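Every packing room I've worked in has had one table that everything ends up on. Tape guns, somebody's lunch, the box that came back, the box that might be the same box. This page is about getting that table back, and about building a small packing corner around it with a rack, a roll of tape and more patience than you'd like.

I set ours up in June, after the move from the Truren building, where we'd packed on a door laid across two filing cabinets. The door was fine until it wasn't. If you're still on a door, you have my sympathy and you can skip straight to the part about legs.

## What you need

- One adjustable metal rack, the kind with punched uprights and beams that hook in
- A worktable, steel if you can get it
- A second, smaller table for finished boxes, or the same size if you're feeling rich
- One roll of bright floor tape
- A rubber mallet
- A level
- Gloves you don't mind ruining
- A box cutter with a new blade, and the self-control to put it away

You don't need the anchoring kit Prustix sells separately if your rack already came with floor plates. Check the bottom of the box before you order anything. I have 3 of those kits now and no floor left to anchor.

## Step 1: Empty the corner

Really empty it. Moving a pile four feet to the left isn't emptying, although it feels very productive at the time. Take everything out of the room if there's a hallway that will forgive you.

Vacuum while you can reach the wall. Once the rack is loaded you won't see that strip of carpet again until you move out, and by then it'll be the landlord's opinion that matters.

## Step 2: Put up the rack

Lay out the uprights and find out which end is up. On most racks the holes are wider at the top and taper down, so the beam hooks drop in and lock under their own weight. If your beams seem to be floating, you've got an upright upside down. Everybody does this once. I did it on two racks in one afternoon, which I'd call thorough.

1. Join each pair of uprights with their braces first, finger-tight.
2. Stand one assembled side against the wall and get someone to hold it. A wall doesn't count as someone.
3. Hook in the lowest beam, front and back, then do the same at the top.
4. Tap each beam down with the mallet until the hook seats. It makes a dull clunk when it's home and a hopeful tinny sound when it isn't.
5. Check for level, shim if you must, then tighten the braces.
6. Add the safety clips. They're in the little bag you threw out with the packaging, so go get the little bag.

Decide your shelf heights by the things you'll actually put there. Flat cartons want a tall bay where they can stand on edge. Rolls of wrap want a shallow one. Ours are rated for 800 pounds a level, and I treat that number as something to stay politely away from.

Put the heavy stuff low. I know the low shelf is annoying to bend to. It's also where a case of labels can fall without meeting your head.

## Step 3: Place the table

Leave enough space between rack and table to turn with a carton in your arms. I use 4 feet. Any less and you'll spend the day apologizing to the uprights with your elbows.

A steel top is loud and a little unfriendly in winter, but tape residue wipes off it and cardboard slides across it nicely. Run your hand carefully under the front lip before you commit to a position. If there's a burr, file it now, or your sleeves will find it for you.

Carpet under a table is a mixed blessing. It's kind to your feet, and it lets a leg sink a little over the first few days, so the table you leveled so beautifully will develop a lean. Wait until the end of the first week, then level it again and stop fussing.

## Step 4: Tape the floor

Pick a color that argues with your carpet. Yellow on dark gray does it. The rectangle is where the incoming box goes, and nothing else goes there, including you.

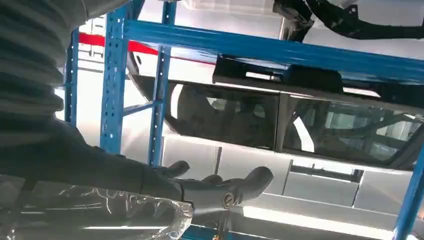
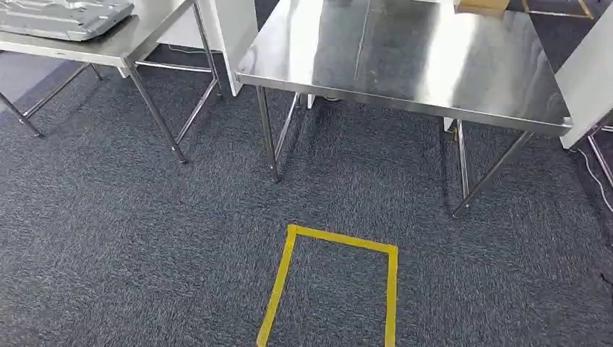
Size the rectangle to your biggest regular carton plus a hand's width on each side. Ours is based on the Tamayo carton, a shape chosen by someone who has never carried one.

To get tape to stick on carpet:

- Brush the pile in one direction first.
- Lay one long strip without stretching it. Stretched tape creeps back and curls at the corners.
- Walk on it heel to toe, slowly, like a person being tested.
- Cut the corners square and butt them together. Overlaps lift, and a lifted corner will catch every shoe in the building.

Don't worry if a side comes out a bit slanted. You can snap a chalk line if it bothers you. It bothered me for a day and then a delivery came.

## Step 5: Deal with the plastic

Clear bags are the worst thing in any packing area. They weigh nothing, they go everywhere, and on a smooth floor they're as good as a banana peel. Hang one sack on the end of the rack at waist height and put every stray bag in it the moment it comes off a product. Bags clean enough to use again get flattened and stored in a shallow tray. The rest go out.

If you tell yourself you'll sort them at the end of the day, you'll sort them at the end of the year.

## Step 6: Make the table stay empty

Nothing lives on the main table. The tape gun gets a hook on the rack, the cutter gets a cup, the labels get a shelf. When a box is done it moves to the second table, and the top gets a wipe.

We tried a sign. The sign was on the table, so it was the first thing in violation.

What worked better was giving the homeless objects an address. Go through whatever has gathered on the table after a week of use, and for each thing find a spot on the rack you can reach without walking. The stapler from the Puna office took me a month, because I didn't believe we still owned a stapler.

## Upkeep

Replace the floor tape when the edges start to fray, and peel it slowly at a low angle or it'll bring carpet with it. Recheck the rack clips whenever you move a beam. Tighten the table's brace bolts if the top begins to sway when you lean on it, and if it still sways after that, look at the feet before you buy anything. One of mine had been standing on a pen.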